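Home Projects Data Docs People Contact
Print this page | E-mail this page
Reading time: 5 minutes

# Koststead Repair Notes

Welcome, and thank you for stopping by! Koststead is a collection of handwritten and typed notes from people who fix things at their kitchen tables, on their porches and in the back rooms of small shops, all typed up into one plain table so that other people can search it, sort it, argue with it and (we hope) learn something from it. Gráinne Ó Briain started it with a shoebox of index cards, and Naveen Awasthi has been looking after the files ever since the shoebox got too full to close.

This README covers version 2, last updated 2021-01-18. If you have version 1 on your drive somewhere, please do switch over, as the column called `fault` meant two different things depending on who had typed the row, and we are still a bit embarrassed over it.

## What you get

- `notes.csv` holds 3,793 repair notes, one per row
- `words.csv` is a list of 400 everyday words people use for parts, matched to the plainer term we settled on
- `photos/` has the pictures that came in with the notes, which is a small and lopsided lot
- `CHANGES.txt` is my attempt at keeping track (Naveen here)

The notes cover lamps, toasters, bicycles, zippers, sewing machines, radios, desktop computers, garden tools and a surprising number of music boxes. A note can be as short as "cleaned it, works now" or can run on for a page and a half, with a detour through the weather and what was for lunch. We kept the detours. Gráinne feels strongly that the lunch is part of the record, and after typing up a few hundred of these I've come around to her side.

## The columns

`id` is a plain number and means nothing beyond the order of typing.

`item` is what was being fixed, in the writer's own words. You will find "the good iron" in there, and you will also find "Mother's lamp, not the tall one."

`kind` is our tidier version of the same thing, so that the good iron can be found by somebody searching for irons.

`fault` is what the writer thought was wrong at the start. Where they changed their minds halfway through, the second guess goes in `fault_later`.

`steps` is the long one. Line breaks from the page are kept as a vertical bar, so if you open the file in a spreadsheet it may look a little odd until you split on it.

`outcome` is one of `fixed`, `partly`, `not fixed` or `unknown`. There are 1,539 rows marked `fixed`, which sounds modest until you see how many people simply stopped writing once the thing was back on the shelf. Those are all `unknown`, and please don't read them as failures.

`source` says which bundle the note came from: `shoebox`, `seson`, `ma` or `post`. Seson is a neighborhood repair evening that has kept a logbook for years. Ma is a sewing and alterations shop whose owner very generously let us copy the entire backroom notebook, buttons and all. Everything marked `post` came to us by mail.

## A word on the computer notes

There are 159 notes in the `computer` kind, and they are different enough from the rest that I'd like to spend a minute on them. People who write about lamps tend to tell you how the lamp looked. People who write about computers tend to tell you what they tried, in order, with a good deal of crossing out. Memory comes up again and again, and the words for it are all over the place: stick, chip, card, board, "the long one." We put every one of those under `memory module` in `words.csv` and left the notes themselves alone.
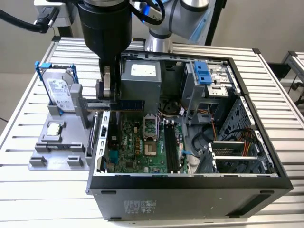
*A memory module held over an open desktop tower. See `memory module` in words.csv.*

If you're searching for a computer part, then, I'd suggest going through the word list first and the notes second. I tried it the other way around for most of February and missed a lot of good material filed under "doodad."

## How the notes were typed up

Each page was read and typed by one person and checked by another. Spelling was left as it was, except in `kind` and `outcome`. Where a word could not be read, you'll see `[?]`, and where a coffee ring had taken out an entire line, you'll see `[ring]`. (There are more of those than I would have guessed, nearly all of them from the shoebox. Sorry, Gráinne.)

Names of customers and neighbors have been replaced with a single initial. If you come across one we missed, please write to us and we'll take it out right away.

## Things to watch for

The `ma` notes lean heavily toward zippers and hems, so any tally across the full table will make it look as though the world is mostly coming apart at the seams. Filter by `source` before you count anything.

Please don't treat any note as safety advice, either. Some of the older lamp repairs made both of us wince, and they are kept here as a record of what people did. Have a qualified person look at anything that plugs into the wall.

Dates are missing from most of the shoebox rows. We tried guessing from the ink, and then we thought better of it.

## Opening the files

Everything is UTF-8 with commas between the columns. Naveen wrote a small helper called Stinotero that splits the `steps` column into separate lines and swaps in the terms from `words.csv`:

 stinotero notes.csv --words words.csv --out tidy.csv

It is slow on older machines, so do put the kettle on.

## Using and sharing

You're free to use the notes for teaching, writing, research or plain curiosity. We ask that you mention Koststead by name and that you keep the initials as initials. If you make something out of it, we would dearly love to see it, and corrections are just as welcome. Gráinne reads every letter and answers most of them, though she does it by hand, so allow her a couple of weeks.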